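Why Do Days Have Numbers?
Weather and Seasons for Young Readers

Every day of the year has a name, such as February 11. Every day also has a number. January 1 is day 1. January has 31 days, so February 1 is day 32.

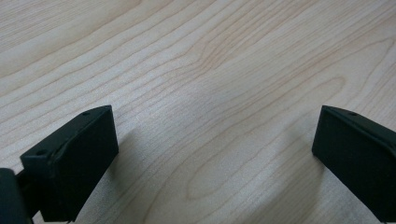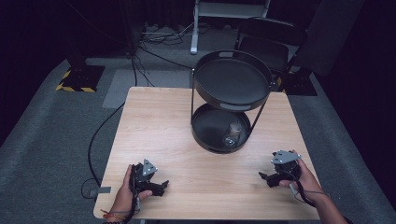
Both pictures show a light wooden tabletop.

Scientists who study weather often use day numbers. The numbers make it easy to see how many days lie between two dates. No one has to remember which months are long and which are short.

Try it yourself. What number is February 15? Add 31 and 15. The answer is 46.

In a leap year, February has one extra day. Every date after February 29 then moves up by one number. December 31 becomes day 366.

Words to know
Leap year: a year with 366 days.
Season: one of the four parts of the year, such as spring.

Text by Hanne Ravn. Reviewed by Guido Sorrentino.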